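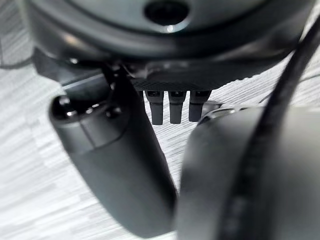 Postine Theater, Ullemlow: walk-through before the large-screen premiere of the Skullero music video. The checklist covers the auditorium, the projection booth, the stage in front of the screen and the lobby. Comments are written against each item on the day and left in, including the ones that were fixed before doors. On dark equipment, check the parts that are hard to pick out in low light. A charcoal housing with a rounded lower rim shows up well enough where the light catches it, but a short row of dark gray tabs hanging under a plate is easy to miss with a sleeve or a cable. Go over such parts with a flashlight and mark anything that sticks out into a walkway.

Inspection date: 21/05/2023
Event type: single screening with live introduction, standing reception in lobby afterward
Seats on sale: 118
Running order: introduction, video, making-of reel, video again

Marks used: OK, FIX (must be done before doors), WATCH (usable, check again at the interval), N/A.

1. Exits and aisles

1.1 Both rear exit doors open fully from inside with one push. OK
1.2 Side exit, house left, opens fully. FIX
Comment: Door catches on the mat in the passage. Mat taken up and rolled behind the bar. Tried again three times, opens clean. Changed to OK.
1.3 Exit signs lit, and readable from the front row with the house lights down. OK
Comment: The sign over house right is dimmer than the others. Readable. Put on the list for June.
1.4 Aisle lights working at every step. WATCH
Comment: Row F flickers. It settles after a few minutes. An usher with a flashlight stands there during seating.
1.5 Center aisle clear to its full width. FIX
Comment: Yilma had two empty speaker cases standing at the back of the aisle. Moved to the loading dock.
1.6 Wheelchair spaces clear, with a companion seat next to each. OK

2. Seats

2.1 All seats return to upright. WATCH
Comment: C9 and C10 are slow. They do go up. Not in the way of the aisle.
2.2 No loose arms or exposed bolts. FIX
Comment: Right arm of H2 loose. Tightened.
2.3 Row letters in place on aisle seats. OK
2.4 Floor under seats swept, no spills. OK

3. Screen and stage

3.1 Screen frame fixings checked at both sides. OK
3.2 Stage edge marked with white tape across the full front. FIX
Comment: Tape stopped short of the steps on house left. Extended. The introduction is given from that side, so this one matters more than usual.
3.3 Steps to stage: treads firm, handrail firm. OK
3.4 Microphone cable run along the back of the stage, not across the steps. OK
3.5 Nothing stored behind the screen. FIX
Comment: Banner stands and a box of old posters against the heater. All taken out. The posters are in the office if anyone wants them.

4. Sound

4.1 Extra speakers from Yilma standing on level floor, with straps on. OK
4.2 Safety wires fitted on anything hung above people. OK
Comment: Two hung speakers, both wired. Wires tugged by hand from the ladder.
4.3 Level checked at the loudest part of the video with the auditorium empty. WATCH
Comment: Front two rows are loud. Turned down a little after the check and played again. The mix has a long low note close to the end that shakes the ceiling vent over row D. Vent screws tightened. Still a faint buzz, no movement seen.
4.4 Earplugs available at the box office, with a sign. OK
4.5 Emergency announcement can be heard over the main system with the sound cut. OK
Comment: The cut switch is at the left end of the sound desk. Operator shown where it is.

5. Light

5.1 House lights come up from the booth and from the switch by the rear door. OK
5.2 Flashing-light warning posted at the entrance and read out before the video. FIX
Comment: The sign was up in the lobby only, and behind the popcorn counter at that. Second copy now on both auditorium doors. The strobe section runs through the whole second chorus and the video is shown twice — the warning has to be read out both times.
5.3 Lamps on stands have a sandbag on the base. OK
5.4 Lamps kept clear of curtains. FIX
Comment: One lamp on house right was turned into the curtain. Stand moved out and the lamp turned to face the wall.

6. Projection booth

6.1 Extinguisher present, in date, nothing in front of it. OK
6.2 Fan running, vent not blocked. OK
6.3 Booth door closes on its own. WATCH
Comment: Closes but does not always latch. Pull it shut behind you.
6.4 No food or drink on the server rack. FIX
Comment: Coffee cup. Removed.
6.5 File played from start to finish. OK
Comment: Picture and sound stay together throughout. The making-of reel is darker than the video, so people may get up and walk out during it in very low light. Keep the aisle lights at full for that part.

7. Power and cables

7.1 All floor cables covered or taped flat. FIX
Comment: The cable to the lobby screen was loose at the doorway. Rubber cover put down.
7.2 No power strip plugged into another power strip. FIX
Comment: Found under the merchandise table. Replaced with one long lead to the wall.
7.3 Panel door closed and labeled. OK

8. Lobby and reception

8.1 Front doors unlocked, both leaves. OK
8.2 Photo backdrop weighted at both feet. OK
8.3 Line for the merchandise table does not cross the way out. FIX
Comment: Table was facing the doors. Turned and moved to the wall by the restrooms.
8.4 First aid kit stocked and sealed. WATCH
Comment: Short on large bandages. Enough for one evening.
8.5 Bins emptied, glass bin by the bar. OK

Left open for June: exit sign over house right, row F aisle light, seats C9 and C10, ceiling vent over row D, booth door latch, bandages. Repeat 1.2, 1.5 and 7.1 just before doors open, and write the result on the paper copy kept in the booth.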